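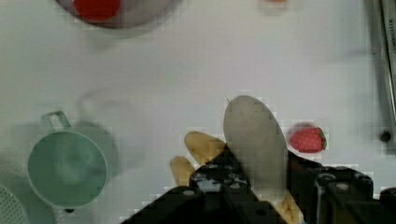

A gray oval shape, like the flat head of a spoon or spatula, over a white tabletop.

Spatula

A spatula is a hand tool with a flat or nearly flat blade on the end of a handle, used for lifting, turning, spreading, mixing or scraping. The word covers a lot of ground. Ask three cooks to hand you the spatula and you may well get three different things, and I've had some happy arguments at the stove over who was right. (All of them, mostly.) This entry goes through the main kinds, where the name came from, what they're made of and how to look after them, with a few opinions of mine along the way. I try to mark those clearly.

Related entries: Turner, Bench scraper, Palette knife, Wooden spoon, Cast iron pan, Cake decorating

Name

The English word comes from Latin, where spatula was a small version of spatha, a broad, flat tool or sword blade. The Latin word was borrowed from Greek spathe, which could mean any broad blade, including the flat wooden beater that weavers used to pack the threads down on a loom. I love that the thing I flip eggs with is a cousin of a sword! The same root gives us "spade" by a longer road, along with "spathe," the leafy hood around the flower of a calla lily or a jack-in-the-pulpit, and the French épée.

In American kitchens "spatula" is used for both the stiff tool that goes under a pancake and the bendy one that cleans out a mixing bowl. Cooks who want to be clear call the first a turner or flipper and the second a scraper or rubber spatula, even when there's no rubber in it. In Britain the turner is very often called a fish slice, whether or not any fish is involved. My friend Kausar Dhanial grew up with "fish slice" and still won't say anything else, and by now I've started saying it too, which confuses my kids.

Bakers add a third meaning. To a cake decorator, a spatula is a long, narrow metal blade with a round tip, close to a knife with no edge on it. That's the one this entry calls an icing spatula.

Main kinds

Turner. A thin, wide blade, usually set at an angle to the handle so your knuckles stay clear of the pan. Blades may be solid or slotted. Slots let fat drain away and help keep the food from sticking to the metal by suction. A good turner has a thin front edge, and I'd put that ahead of everything else on the list. Thick plastic ones shove a fried egg across the pan like a snowplow.

Fish spatula. A long, slotted, slightly curved turner, often with one corner cut back so the blade is longer on one side. It was made with delicate fillets in mind, but lots of people (me included) use it for nearly everything: cookies, roast potatoes, latkes, the last corner of a lasagna. Most are made for the right hand. Left-handed ones do exist, and Ayten Ekinci, who cooked beside me for years and is very left-handed, tells me the difference is bigger than you'd think.

Scraper. A soft, flexible head on a straight handle, made for getting the last of a batter out of a bowl. The usual head has one square corner and one rounded one. The rounded side fits the curve of a bowl and the square side goes into the corner of a pan or storage box. Scrapers are also the normal tool for folding, where you cut down through the middle of a mixture, sweep along the bottom and turn it over on itself, so that beaten egg whites keep their air.

Spoonula. A scraper with a shallow dish pressed into the head, so it can carry a little liquid as well. Silly name, useful tool. It's good for soups, custards and tasting.

Icing spatula. Narrow and springy, straight or offset. "Offset" means there's a step down near the handle, so the blade can lie flat while your hand stays above the cake. Small offset ones are also the best thing I know for loosening brownies from the side of a tin.

Jar spatula. A very thin scraper with a head narrow enough to fit a mustard jar. I held out against these for years as clutter. I now own 2.

Grill spatula. A turner with a longer handle, and often a heavier blade, to keep hands away from the heat. Some come with a saw edge along one side or a bottle opener punched into the blade. I've never used the saw edge for anything.

Materials

Wood is the oldest and still one of the nicest. It doesn't scratch pans, it doesn't melt, and it doesn't get hot in your hand. Beech, maple and olive are common choices. A wooden blade can't be made very thin without getting weak, so wooden spatulas are better at stirring and pushing than at sliding under things.

Metal, almost always stainless steel now, can be rolled very thin and still hold its shape. That makes it the best choice for turning food in cast iron, carbon steel or stainless pans. It will scratch a nonstick coating, so keep the two apart.

Nylon is stiff, cheap and gentle on nonstick. Its weak point is heat. Left resting on the edge of a hot pan, a nylon blade can soften and curl, and once it has a curled lip it's never the same again. There's a Goster one in my drawer with an edge like a potato chip, entirely my own doing.

Rubber was the standard material for scrapers for a good part of the last century. It's soft and grippy and does a lovely job in a cold bowl, but it cracks with age and doesn't belong in a hot pan.

Silicone has mostly taken over from rubber. It stays flexible across a wide range of temperatures, it doesn't stain as badly as you'd fear (tomato and turmeric aside), and it's safe on nonstick. Many silicone heads carry a heat rating in the neighborhood of 600 degrees Fahrenheit, but ratings differ from maker to maker, so read the packaging. The handle may be a different material with a much lower limit! Softness varies too. A very floppy head is useless in cookie dough and a very stiff one won't wipe a bowl clean, so give it a bend in the shop if they'll let you.

One piece or two?

A two-piece scraper has a head that pulls off the handle. A one-piece scraper is molded all together, usually over a stiff core. The two-piece kind lets you replace the head, at least in theory, and lets you wash the socket where old batter likes to hide. The one-piece kind has no socket in the first place. I lean toward one piece. Misaki Murakami, who baked for a living and taught me how to fold a sponge properly, leans the other way because she prefers a wooden handle, and her sponges are better than mine, so weigh that as you like.

If you do have the two-piece kind, pull the head off and look inside now and then. Water gets trapped in there and goes sour, and the smell works its way into things.

Care

Wooden spatulas should be washed by hand, dried standing up and rubbed with food-grade mineral oil when they start to look pale and fuzzy. A light pass with fine sandpaper takes down raised grain. Don't leave them soaking in the sink.

Silicone can usually go in the dishwasher. If it has picked up a greasy film or an onion smell, a paste of baking soda and water left on for a while helps, and so does a spell in a low oven if the whole tool is rated for it. Check the handle first.

Steel turners need very little. If the front edge gets a burr or a ding, it can be smoothed with a fine file or a sharpening stone. Throw out nylon and rubber ones when they crack, flake or go sticky.

Outside the kitchen

Artists use palette knives to mix and lay on paint, and some of these are near twins of the small icing spatula. Plasterers and house painters work with wide-bladed relatives for filler. Pharmacists and chemists use slim metal ones to move small amounts of powder, often with a flat end and a scooped end on the same tool. Doctors have long used a flat blade to hold the tongue down. The old word for that was also spatula, and in several European languages it still is.

Choosing a first set

If somebody is moving into a first apartment and asks me, I say: one thin steel turner or fish spatula, one medium silicone scraper and one flat wooden spatula with a straight front edge. Add a nylon or silicone turner if you own a nonstick pan, and a small offset one if you bake. Skip the big boxed sets. You'll use a couple of pieces and the rest will jam the drawer shut — mine did, with a slotted ladle, every single time.

Last edited 2019-09-02. Section on two-piece handles expanded after comments from Amarachi Osagie.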